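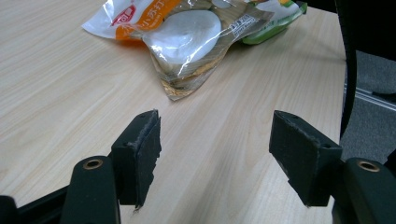
dorkik_dan: I'd just tip the crumbs out on a plate and be done with it. Once a bag of crackers has gone that far you're not getting a tidy snack out of it, and you'll have bits all over the table whichever end you open.

tealeaf1193: That's what I did with the last lot. The question was more about how to stop it happening. They come through the post from the Quezada shop in Hirkthorpe and by the time I get round to a bag there's always broken stuff along the bottom. I like the crackers. I don't like eating them with a spoon.

moss_and_mortar: Is it the post, or is it your cupboard? Thin clear bags like that get squashed under tins. Mine went the same way until I moved them to the top shelf.

tealeaf1193: They go in a drawer, on their own. Nothing on top.

moss_and_mortar: Drawers are worse. Every time you shut it they slide to the back and hit the wood.

pantrygoblin: Don't agree with that. I've kept crackers in a drawer for years and they're fine. It's the parcel. Quezada pack everything in one big box with the jars at the top, or they did when I ordered in January. Had two bags turn to dust and a jar of pickles without a mark on it.

hob_left_on: Ask them to put the snacks in a separate box. They did it for me and didn't charge.

tealeaf1193: Didn't know you could ask. Will do that next time.

Other thing, before I forget. Is the flat white round thing inside something you eat or one of those drying discs? I can't read Chinese and the panel is tiny.

hob_left_on: Don't eat it until you know. Some makers put a drying packet in with the food and they don't all look like the little paper sachets.

dorkik_dan: Could just as well be a rice cracker. I've had white ones, flat and round, very plain.

hob_left_on: Could be. I still wouldn't bite it to find out.

pantrygoblin: Try one of the translation apps on your phone, the sort where you point the camera at the words. Flatten the bag out first and turn it away from the lamp. Shiny plastic throws it off completely. I got three different answers for the same packet of noodles before I worked that out.

moss_and_mortar: Or email the shop with the name on the label. Quicker than guessing.

tealeaf1193: Emailed them just now. I'll leave it shut until they reply.

pantrygoblin: On the crumbs — they're good on top of soup, or over noodles if they're the savoury sort. I keep a Kernbridge tub for broken ones, the 700 ml size with the clip lid. It takes a few bags' worth and they stay crisp.

dorkik_dan: Those lids crack.

pantrygoblin: Mine hasn't.

dorkik_dan: I've had two go at the hinge. A jam jar does the same job for nothing.

moss_and_mortar: Jam jar for me as well, though you want a wide one or you can't get your hand in.

hob_left_on: If you do use them up, sieve out the fine dust. It goes to paste in soup. The bigger pieces hold up all right for a few minutes.

tealeaf1193: Thanks all. Separate box next order, jar for the bits. I'll post what the shop says when I hear from them.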